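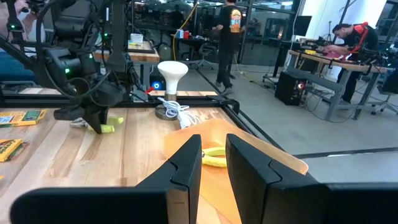 Shared table, two arms, people close by: which rules apply?

Posted by Clonstead_Lab in Safety and Standards

Our group is preparing a written procedure for a tabletop station on which two robot arms work over the same surface. The items handled are ordinary ones: pliers, crayon boxes, a light bulb and similar goods. Other benches stand in the same room, and people work at them while the station is in service. The station has no fence.

The current draft has 37 clauses, most of them copied from a procedure written for a much larger welding cell. Several members consider it too long for the work at hand. I would be grateful for guidance on three matters. First, is a risk assessment required for arms of this size? Second, how should the area in which both arms can reach be treated? Third, should there be a rule on what may be placed on the table?

Irina Tănase

The first point can be settled quickly. A risk assessment should be carried out whatever the size of the arm. Small arms have limited force, but a gripper holding a pair of pliers is a different hazard from an empty gripper, and the assessment must cover the arm together with whatever it holds. ISO 12100 sets out the general method. ISO 10218 deals with industrial robots and their integration, and it is worth reading even where a laboratory station falls outside its strict scope. Your local workplace safety law takes priority over both.

On the second point, I recommend that the procedure define a shared zone in writing and state which arm may enter it and when.
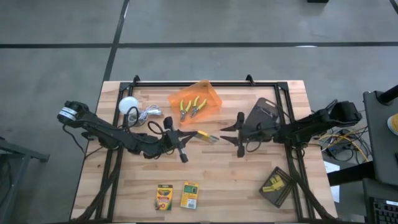 Where two grippers can meet over the middle of a table, the distance between them should be governed by a limit in the control software and not left to the attention of the operator. At Tanex we set the minimum separation at 78 mm, measured between the nearest points of the two grippers, and both arms stop if that limit is passed. Your own value should follow from measured stopping distance at full working speed, with the heaviest permitted item in the gripper. Please do not copy ours.

The procedure should also state the following:

- No person reaches inside the table frame while either arm is powered – this includes straightening an item that has been put down badly.
- One named operator is in charge of both arms. Two operators with one arm each is a poor arrangement.
- The stop button must be within reach of the operator's normal position, and it must stop both arms together.
- Cables are checked for slack through the full range of motion before the first run of the day.
- The limit of approach is marked on the floor and explained to everyone who uses the room.

On the third point, yes. Keep a list of permitted items and have each addition approved. Glass should be listed separately, with eye protection and a cleanup method stated. Tools with jaws should be listed with the grip position that is allowed.

As to length, our procedure for a comparable station fills two pages. Clauses about welding fumes should be removed.

jendo_user_3446

Agree with most of the above. We never had written rules for ours and there were no problems in 1000 runs, so I would not worry too much. Keep the speed down.

Avram

The previous reply should be read with caution. A record without incidents does not replace an assessment, and an insurer or inspector will ask for the document. I would add one item to the list from Irina Tănase: record every change to the layout. Moving a tray may alter the path of an arm, and the assessment should then be reviewed and the review date entered – ours was last reviewed in March after such a change.

Related items

Emergency stop placement for bench stations
Do collaborative arms need a fence?
Template: permitted items list
Floor marking colors and widths
Jendo controller: setting a separation limit
Who signs the risk assessment?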